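Wukley Strength Newsletter
Tuesday, October 23, 2018

Grip work is back, and I couldn't be happier!

If you trained with us in May, you'll remember the nine-week grip block we ran alongside the regular squat and pull days. We had 27 lifters go through it, and so many of you asked for another round that we've put it on the winter schedule at both the Wukley gym and the Jurau annex.

The setup is simple. Twice a week, after your main lifts, you'll do one heavy hold and one thing for time. The heavy hold is a farmer's carry or a thick-bar deadlift held at the top. The timed piece is a towel hang, a plate pinch or (my favorite, and I know some of you groan when I say it) the Bako hang, where you switch hands every five breaths until you drop. Keep the rest long. Two minutes feels like forever when you're fired up, but take it anyway.

A few things we're changing from the spring. Pinch work moves to the second day, well away from heavy pulls, and we're adding finger extensions with rubber bands at the end of every session. Too many elbows got cranky in week six. If yours start to ache on the outside, drop the hang and keep the carries light until it settles down.

Newer lifters, please come! You don't need a big deadlift for this. Start with a carry you can hold for thirty seconds with your shoulders down and add a little weight when it gets easy. Leave the straps in your bag on grip days. For your top sets on other days, use them all you want.

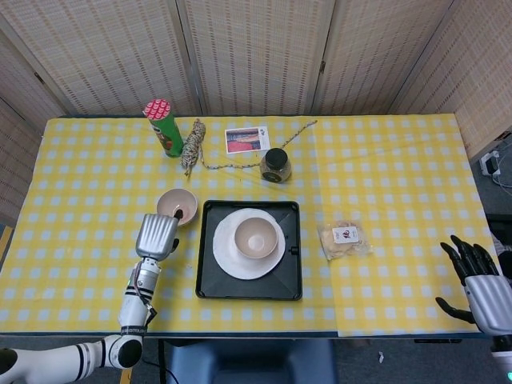
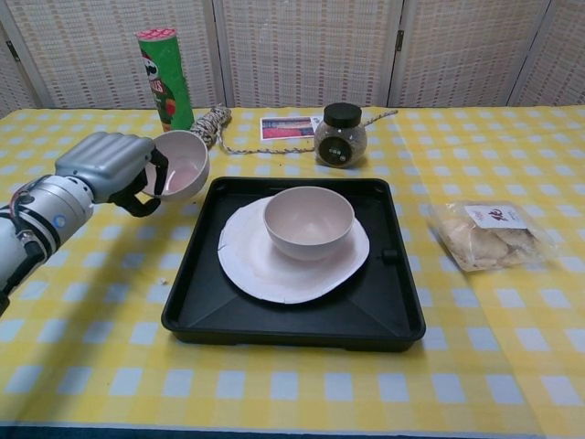
One lifter from the Jurau group wrote in to say that the holds did more for her deadlift than any extra pulling had, and that she would like the towel hangs moved ahead of the carries this time, while her hands are still fresh.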